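Why Do Shoes Live by the Door?

Look at your feet. If you are indoors, there is a fair chance you are wearing socks, or slippers, or nothing. If you are wearing big muddy boots, please go and stand on the mat until you reach the end of this page.

Somewhere near the door of your home, there is probably a place for shoes. It may be a handsome rack. It may be a heap. Either way, a shoe that has a place to go is a shoe you might find again on Tuesday morning, when the bus is coming and you have one foot ready to leave.

Slippers and slides, on a rack and under a bench: 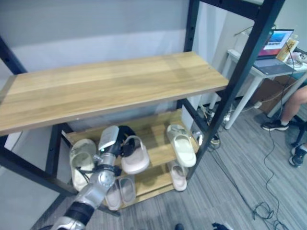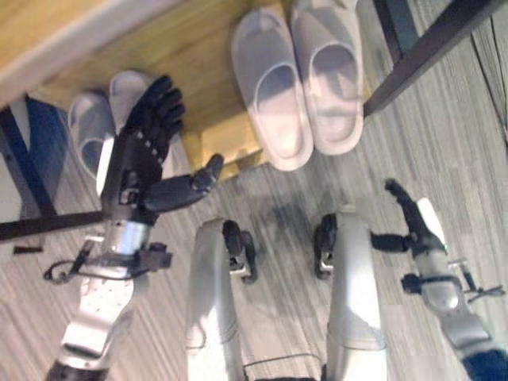
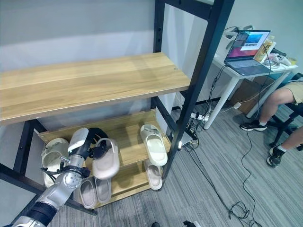

Sachiko Murakami wants to know why a slipper needs a shelf at all, when the floor has been holding things up for free for as long as there have been floors. It is a good question and it deserves a proper answer, so we will take it slowly.

What is wrong with the floor?

The floor is very good at its job. The trouble is that you also want to walk on it. A shoe on the floor sits in the path of feet, and feet are not careful. One kick sends a slipper under the sofa, where it meets the lost crayons and begins a new life.

Shoes on the floor also spread out. Put two pairs down neatly and they take up a small patch. Let a family of five come home hungry and the patch becomes a lake. You have to wade through it to reach the kitchen.

A rack takes that lake and stacks it. Two shelves, one above the other, hold twice as many shoes as one shelf does, and the floor they stand on hasn't grown at all. Grown-ups call this "saving space." You could also call it "bunk beds for shoes," and everybody would know what you meant.

Why are there gaps in the shelves?

Some racks have solid shelves, like a bookcase. Others have slats, which are strips with spaces between them. The spaces let air get underneath.

Shoes need air more than you might think. Your feet have a great many tiny sweat glands, and they work all day without asking you. Some of that sweat goes into your socks. Some of it goes on into your shoes, and it stays there until the air can carry it off. A damp shoe shut up in a box with the lid on will still be damp in the morning, and it will have something to say to your nose.

The smell, by the way, doesn't come from the sweat. Fresh sweat hardly smells of anything. Very small living things called bacteria feed on it, and the smell is what they leave behind. They like it warm, dark and wet. The inside of a sneaker in July is a vacation resort to them.

Gaps have a second use. Grit and crumbs of dry mud fall through them and don't pile up under the shoe. They pile up under the rack, where somebody will have to sweep sooner or later. A rack can only do so much.

Why do some shelves slope?

Walk around a few front halls and you will see that some shoe shelves are flat and some are tilted. A flat shelf is easy to understand. You put the shoe down and it stays there.

A tilted shelf shows you the shoe. If the toes point down toward you, you can see at a glance which ones are yours, even on a shelf near the floor. It also saves a little room. A leaning shoe doesn't stick out as far from front to back as one lying flat. Try it with a book on a table. Lay it down, then lift one end, and look straight down from above to see how much table is covered each time.

The problem with a slope is that things slide down slopes. So a tilted shelf needs something to stop the shoe, such as a lip along the front edge or a bar for the heel to catch on. Rough soles help too. Rubber grips wood quite well. The grip has a name, friction, and you use it every time you walk across a room without landing on your bottom.

What is a slide?

A slide is a kind of sandal with a thick sole, one wide strap across the top, and nothing at the back. You slide your foot in. You slide your foot out. Whoever named it must have had a lot to do that afternoon.

A slipper is nearly the same idea for indoors, and people don't agree on where one stops and the other begins. Some slippers are furry. Some have a closed heel. Some look exactly like slides and are called slippers because they never go outside. In many homes in Japan, Korea, Turkey, Sweden and plenty of other places, outdoor shoes come off at the door, and in a good number of them a pair of slippers is waiting for you. Guests get a pair as well. Guest slippers are always one of two sizes, too big or much too big.

In Japan the spot where you change over is called the genkan. It is often a step lower than the rest of the home. The dirt stays down there with the shoes, and you step up out of it. People usually turn their shoes so the toes point at the door, ready for leaving. It is polite, and it is also very handy if you have forgotten your homework and need to get out fast.

The great slide problem

Slides are awkward to put away, and it is fair to say so. A boot stands up by itself. A sneaker sits flat and minds its own business. A slide has a bend in the sole and a big loop of strap on top, so two of them don't nest together the way spoons do. Toss one at a rack and it may land on its side or upside down, and it will stay like that until somebody cares.

There are a few ways to do it better.

Side by side is the plain way. Left one on the left, right one on the right, both facing the same direction. It uses the most shelf and it is the quickest to put on.

Heel to toe means turning one of the pair around. Shoes are wider at the front than at the back, so the wide part of one fits next to the narrow part of the other. You gain a finger's width or so for each pair. On a long shelf, that adds up to another pair.

Standing up means leaning each slide against the back of the rack. It takes very little room, and one good bump will knock the lot down like dominoes.

Hooking one over the other means pushing the toe of one slide through the strap of its partner. It keeps the pair together, and it stretches the strap if you leave it that way all winter.

How do you find a pair?

Here is something to try at home. Ask everybody to bring all their slippers and slides and put them in one heap in the middle of the floor. Mix them up. Now make pairs.

If one is green and furry, you will find its partner in no time. The difficult ones are the pale ones. White, cream, beige and light pink look quite different in the store and nearly the same in a dim hallway. Your eyes are good at color when there is plenty of light. When it gets dark they start to give up on color and go by shape and brightness instead, and most slides are the same shape.

So look for other clues. Turn them over. Soles have patterns, and the patterns match within a pair. Check for the size, which is often pressed into the bottom. Look at the footbed, the part your foot rests on. An old slide has a faint print of its owner, with a dent for the heel and dents for the toes. Nobody else's foot quite fits it, as you will find out when you borrow your brother's.

Then sort out lefts from rights. Many slides curve in a little on the side where your big toe goes. On some it's so slight that you need to put them on to be sure. If your feet look as though they are trying to walk away from each other, swap.

Where does a bench come in?

Hopping on one foot is an exciting way to put on a shoe, and it often ends against the wall. A low bench by the door fixes this. You sit, both feet come within reach of your hands, and the shoe goes on with no hopping at all.

The space under a bench is a good spot for slippers, as long as they are tucked in far enough that the next person's heels don't land on them. Small slippers suit it best. Tall boots don't fit and will sulk beside it.

Low places are good for another reason. Small children can reach them. If the smallest person in your home keeps her slippers on the top shelf, then someone taller has to fetch them every single time, and that someone might be you. Heavy shoes belong low down as well, because weight near the bottom keeps a rack from tipping. Never climb on one to find out.

Things to do

Count the shoes by your door. Guess first, and write down your guess. Most people guess too low.

Put your hand inside a shoe you have just taken off, then inside one that has been on the rack all day. Which feels cooler? Which feels drier? Wash your hand before lunch.

Draw a rack for your own hallway. Measure your longest shoe before you decide how deep to make the shelves, and leave a bit of extra room, as your feet are not finished yet.

Words to know

Slat: a thin strip of wood or metal, used in a row with gaps between.

Footbed: the top of the sole, where your foot rests.

Friction: the grip between two things that touch.

Upright: a post that stands straight up and holds the shelves. It is also how you should be when you reach the bottom of the stairs, so please pick up your slippers.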